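Bedding and Soft Furnishings: Gallery from the Mabuza Residence

Published February 13, 2024
By Mariama Osei, Residential Programs

The Mabuza Residence provides furnished short-stay rooms for families who must live away from home during a period of treatment, study or relocation. Each room is prepared before arrival by the residence's housekeeping staff, who are responsible for the beds, the linen press, the kitchenette cupboards and the small collection of toys and books offered to younger guests.

This gallery accompanies the revised room preparation guide, which was adopted in all 30 family rooms over the summer. The guide replaces the earlier Rurberg schedule and sets out, for the first time, a single standard for bedding across both wings of the building. It was prepared following written comments from 70 families, many of whom asked that the rooms be made to feel less like a ward or a hotel and more like a bedroom at home.

Patterned duvet covers were among the changes most often requested. The former plain covers were durable and easily laundered, but parents observed that children found them rather stern. The residence has accordingly introduced a range of printed cotton covers, chosen in quiet colours so that they may be combined with the existing blankets and curtains. Covers are washed between stays and aired before being returned to the press. Any cover found to be worn at the corners or fastenings is set aside for mending.

Soft toys are placed on the bed once it has been made. Staff are asked to lay the duvet flat, smooth it from the centre towards the sides and only then set out the toy. Families are welcome to move toys to a shelf or to request that none be provided.

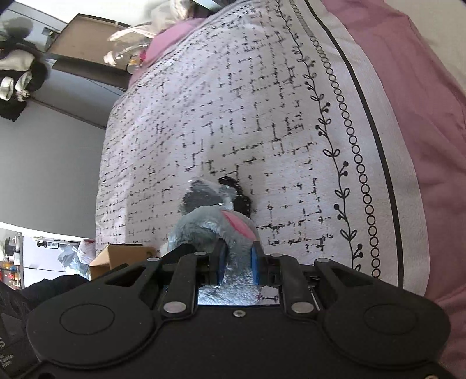
Grey plush toy with pink ear lining, on a white duvet printed with short black dashes.

Toys offered in the family rooms are either new or donated in new condition. Donations are received at the Gistine Street entrance and are entered in the register before they are taken upstairs. A child who becomes attached to a toy during a stay may take it home, and a replacement is then drawn from the store cupboard on Level 8.

The residence is grateful to the Tamadetti Foundation for its continued support of the linen program. The foundation's most recent grant has allowed spare duvet covers to be kept for every family bed, so that a cover may be changed at any hour without waiting for the laundry. Guests who require additional bedding, or who would prefer a plain cover, should speak with the front desk.

A second group of rooms will be refurnished in April. Families staying at that time will be advised in writing of any work on their floor. Enquiries concerning the linen program or the donation of toys may be directed to Residential Programs on extension 706.

Last updated: February 13

Related items
Preparing a family room: guide for housekeeping staff
Donating toys and books to the residence
Tamadetti Foundation linen grant
What to bring for a short stay
Laundry hours and facilities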